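Last updated: July
By Lumturie Delić and Philomena Akolgo

Reading the Floor: Building Stone in Festevside

What we wanted to find out

Our town is full of stone and hardly anyone looks at it! We chose one street, Festevside, and set out to record every kind of stone used in its steps, shopfronts, sills and kerbs. Mr Aubert lent us his hand lens and a very battered field guide, and off we went.

How we did it

We walked the street in 4 sections, mostly before 9 in the morning when the shops were still shut. For each piece we noted the colour, the grain size and whether it scratched with a steel nail (only on loose chips, and always with permission). Kartini Pangaribuan drew the map, and it is far better than anything we could have managed.

What we found

We recorded 331 pieces of stone. Of these, 214 were sandstone, mostly kerbs and sills, and 44 were limestone. The limestone was our favourite because several steps outside the old Oltis building have shells in them – proper curly ones, as big as a thumbnail. The rest was granite, slate and a few we argued over for ages and finally put down as "unsure".

Veins

Veins form when a rock cracks and water carrying dissolved minerals leaves them behind in the gaps. White ones are often calcite or quartz, and rusty colours usually mean iron. Once you start spotting them you can't stop, even indoors on worktops and tabletops.

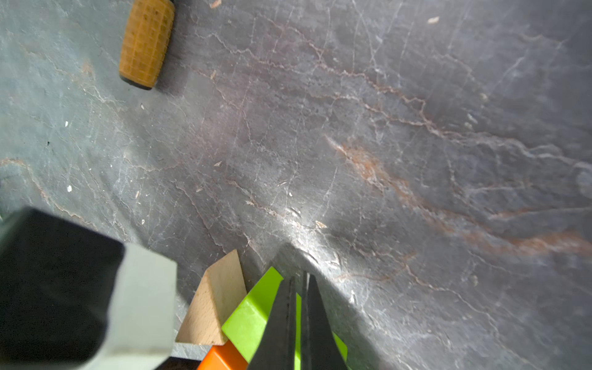 What we would do next

We'd love to carry on up the hill to the Zupan arcade, where the paving looks completely different. Arben Delić thinks some of it came from an old quarry, so we want to check the library's maps first and borrow the hand lens again.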